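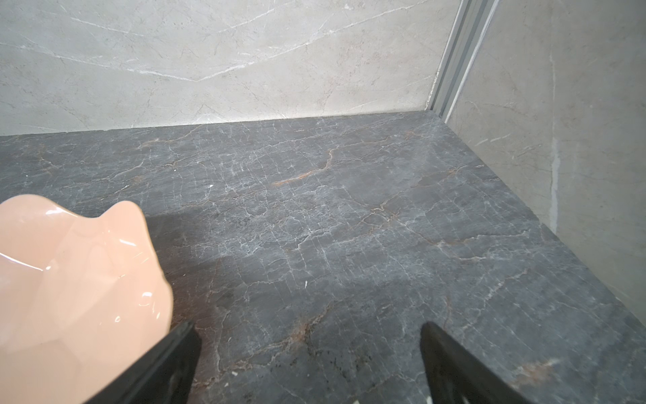
Dark gray marble counter with white and rust-orange veining, light gray marble-look panel behind.

Clavholm Stone Sealer, 22 oz, reviewed after 11 months

Clavholm sells one penetrating sealer for natural stone and one for grout. This review covers the stone version, the solvent-based one in the metal can. The water-based version has a similar label and a different cure time, so check the can before ordering.

Application is conventional. Clean the stone, let it dry overnight, wipe on a thin coat, wait ten minutes, buff off the excess. The instructions call for a second coat after an hour. I gave it two, and a third near the sink on the following Wednesday. Odor is strong for the first evening and gone by the next afternoon with a window open.

Water resistance is good. A tablespoon of water left for 30 minutes produced no darkening on the sealed area; an unsealed offcut of the same slab darkened in four. Olive oil gave the same result at two hours. Coffee left overnight made a faint ring that came out with a baking soda poultice.

Acid is a different matter. Lemon juice etched the sealed offcut as quickly as the bare one. The label does say this, in small type on the back. No penetrating sealer prevents etching on marble, and buyers who expect otherwise will return the product.

Appearance changes very little. Dark stone goes slightly deeper in tone - less than with the Putel enhancer I used before - and there is no film to scratch or peel. Buffing late leaves a haze. Mineral spirits removed mine.

Durability is where the claims are optimistic. Clavholm says three years. My water test began to fail beside the faucet at month nine, while the rest of the counter still passes. Xinyi Xiao, who fabricated the slab, reseals her own kitchen once a year and considers that normal for a polished or honed marble.

The cap is poor. It cross-threads easily, and a can stored on its side will leak.

Rating: four out of five. One point off for the cap and the three-year figure.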